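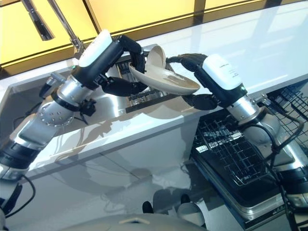 A cream-colored plate over a stainless steel sink.

Report on the Visit to the Plirkero Tableware Works, Flilville

Members of the Kruger Housewares Study Circle visited the Plirkero tableware works in Flilville on Thu 8 July. The visit had first been planned for February and was moved at the request of the works, which was relining its larger kiln at that time. The group traveled by bus from Kruger and was received at the east gate at half past nine.

After signing in and collecting safety glasses, members were shown a short film on the history of the site. The works began as a maker of drain tile and turned to plates and bowls when the demand for tile fell. Two of the original brick buildings remain in use, one as a clay store and the other as the staff dining room. The film is somewhat dated, and the guide noted that several of the machines in it have been replaced.

The tour started in the clay store. Clay arrives by truck from the Fundell pit and is mixed with water, screened, and pressed into cakes before it goes on to the forming shop. Members were allowed to handle samples from three stages of the process. The difference in feel between the first and the last was greater than most had expected.

In the forming shop, flat pieces are pressed between a plaster mold and a heated steel head. Mugs and pitchers are cast from liquid clay, a slower method, and the handles are still attached by hand. Plaster molds wear out quickly, and the works keeps a room of 475 master forms from which new molds are made. Some of these belong to patterns that have not been sold for decades. A number of members asked whether old patterns could be ordered again. The works does accept such orders, with a minimum of 300 pieces per shape.

The kiln hall was the warmest part of the visit and time there was limited. The larger kiln is a tunnel through which loaded cars move on rails without stopping. On a normal working day it turns out about 2,000 pieces. Glazing is done in the next room, and here the group spent longer than the schedule allowed - the questions on lead-free glazes and on the causes of fine surface cracks were numerous and were answered with care. Members were advised that cracking seen in older plates often comes from moisture taken up by the clay body over many years, and that such plates are better kept for display.

Lunch was served in the staff dining room. The afternoon was given to the sorting room and the factory shop. Second-quality ware is sold by weight, and the shop also carries a small stock of discontinued lines. The printed catalog, which lists 419 items, was available at the desk free of charge. Two copies have been placed in the circle's library.

Members who are considering a visit of their own should note the following. Tours are by written request only. Closed shoes are required, and the stairs to the mold room are steep, with no elevator. The parking lot at the east gate is small and is shared with delivery trucks.

The circle thanks the management and staff of the Plirkero works for their welcome. Orders for replacement pieces in the cream pattern are being collected and should reach the circle's office in writing, with the shape number taken from the catalog.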